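Gripper comparison operator, part time
Bedik test floor, eight-week contract, possible extension into July

We are looking for two people to help us find out whether any of the handheld grippers we have been sold are worth keeping.

Some background. Over the past year we have been told by two suppliers that their gripper "handles any household fabric." We bought into that more than once. The Breva jaws and the Lysenko jaws both look fine on a sales video, where the cloth is new, flat and the size of a dinner napkin. Our own log has 3,391 attempts at picking up, folding and flattening clothes, and it does not support the word "any." It may not even support "most." We want better numbers before we spend again, and we want them from people who have no stake in the answer.

The job is hands-on. You hold a gripper in each hand, work through a set list of garments, and mark each attempt as a pass, a fail or unclear. Unclear is a perfectly good mark and we would like to see more of it. You will repeat the same fold many times with different jaws, and you will not be told beforehand which pair we expect to do well. After each block you write two or three plain sentences about grip, wrist strain and anything that slipped.

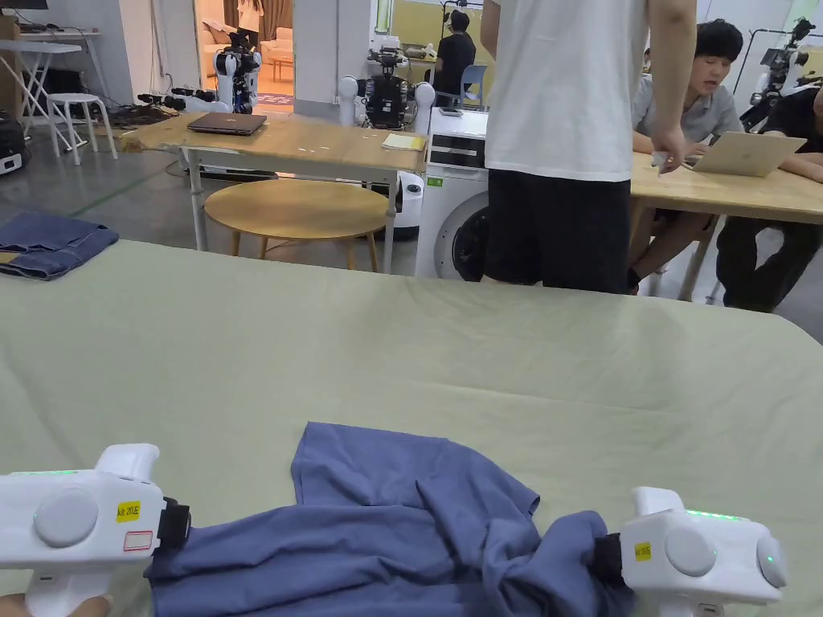
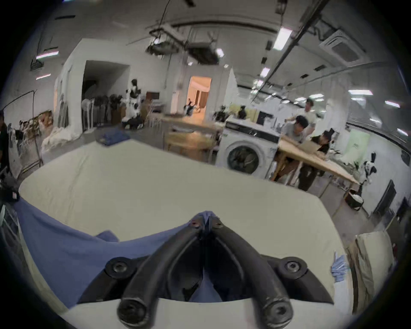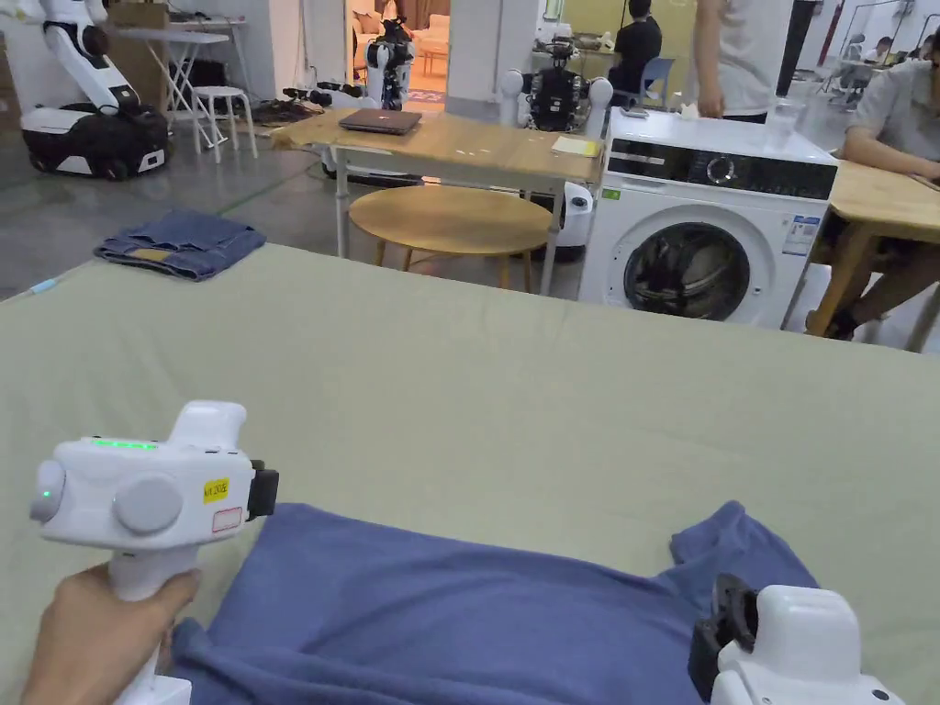
Cloth handling with handheld grippers on the test floor.

What we need from you:

Steady hands, and enough patience to do a dull thing the same way on the 54th try as on the first.
Comfortable standing at a table for up to 96 minutes at a stretch, with a break after.
Able to write down a bad result without softening it.
No robotics background needed. If you have one, fine, but please leave your favorite gripper at home.

What you should know before you apply:

The floor is shared and can get loud. Other people will be working near you. The grippers get heavy by mid-afternoon, whatever the spec sheet says. We can't promise that this work leads to a full-time post, and we are wary of ads that hint at it. The Zostuvari controller trial, planned for after this one, may need operators or may be dropped. We will know when the first set of results is in.

Shifts start at 9:30 a.m., four days a week, no Thursdays. Pay is $631 a week before tax, the same for both operators. Training is two paid days - if you decide on the second day that it isn't for you, you still get paid for both.

To apply, send a short note, no cover letter template please, telling us about a product that did not do what it claimed and how you found out. A resume is optional. Shortlisted people will be asked in for a one-hour paid trial with a T-shirt and two grippers.

Applications go through the jobs form on the Bedik site, under "Test floor." We reply to everyone, though it can take us a couple of weeks.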